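Workshop notebook, Gistari Motor Works, Bay 2
Jun 18, 2023
Entry by Oona Kauppinen

Vehicle: Vainio sedan, black, client file 73. Scope of work: removal of exterior brightwork, satin black finish to window surrounds and grille, tint to side and rear glass, wheel change.

The window surrounds came off the left side without damage. On the right rear door, two retaining clips broke. Replacements are not held in stock, and Genalyn Dagdag has placed an order for 12 with the Eltville parts counter, which will leave a small reserve for the next car of this type. The door is to remain taped until they arrive. Please do not refit the trim with adhesive alone.

The grille was stripped and sanded in the morning. The first coat of satin black showed dust in the lower corner and was rejected. Ms. Dagdag sanded back the affected area and applied a second coat, which is acceptable in daylight and under the bay lamps. The badge has been bagged and labeled for return to the client, who asked in writing to keep all original parts.

Wheels: the Wostik set was test fitted at the front only. Clearance to the brake caliper is narrow but within the maker's limit. At full lock there is light contact between the tire and the inner liner on the left side. Lempi Huttunen is of the opinion that the liner was already sitting low from an earlier repair, and the marks on its lower screws support this. The liner will be reseated before any spacer is considered. Wheel nuts on the test fit were tightened by hand tool only and must be set properly before the car is moved.

Tint: side glass complete. The rear window has one crease near the defroster line and will be redone by Yesenia Solís. The client has been told that the windshield will not be treated under this order.

Cost: the deposit of $2,000 has been received. The repeat work on the grille and rear window is charged to the shop and should not appear on the client's invoice. Ifeoma Abubakar has the revised sheet.

Odometer on arrival read 93 miles. Road testing is therefore to be kept short and logged on the card in the door pocket.

Outstanding: clips, left front liner, rear glass, final torque check, polish of the door edges where the tape has left residue. The car stays under its cover overnight, and the keys are in the office cabinet - not on the bench.

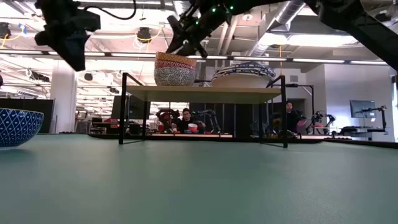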